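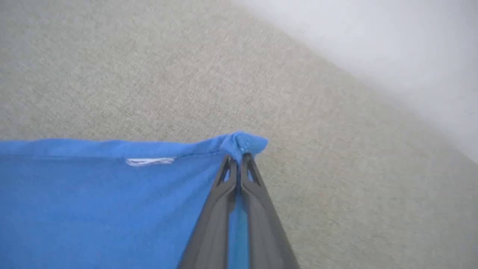
What batch size will the fall saison be brewed at?
The full 1000 liters, split between two fermenters after the boil.

Minutes, Stuliveo brewing group, 7/28/24
Present: Sanaa El-Sayed (chair), Thibault Hervieu, Perrine Marchal, Danish Dhanial
Absent: Raphaël Brunet

1. Saison. Mash schedule unchanged, 60 minutes, single step. Thibault to order yeast for both fermenters. Second fermenter to be dry hopped — variety still open.

2. Kegs. Danish reported 103 kegs on the books, 7 of them out of service with worn seals. Agreed to replace the seals in house. Parts to come from Royer.

3. Amden taproom. Contract renewed on the same terms. Perrine asked that deliveries be made before noon. Agreed.

4. Labels. Draft for the Dinura porter sent back for correction: alcohol content missing from the side panel. Raphaël to resubmit by email.

5. Cold room. Thermostat reads high against the hand probe. Danish to recalibrate and log readings until the next meeting.

Porter release stays in November. Draft tasting notes go to Sanaa.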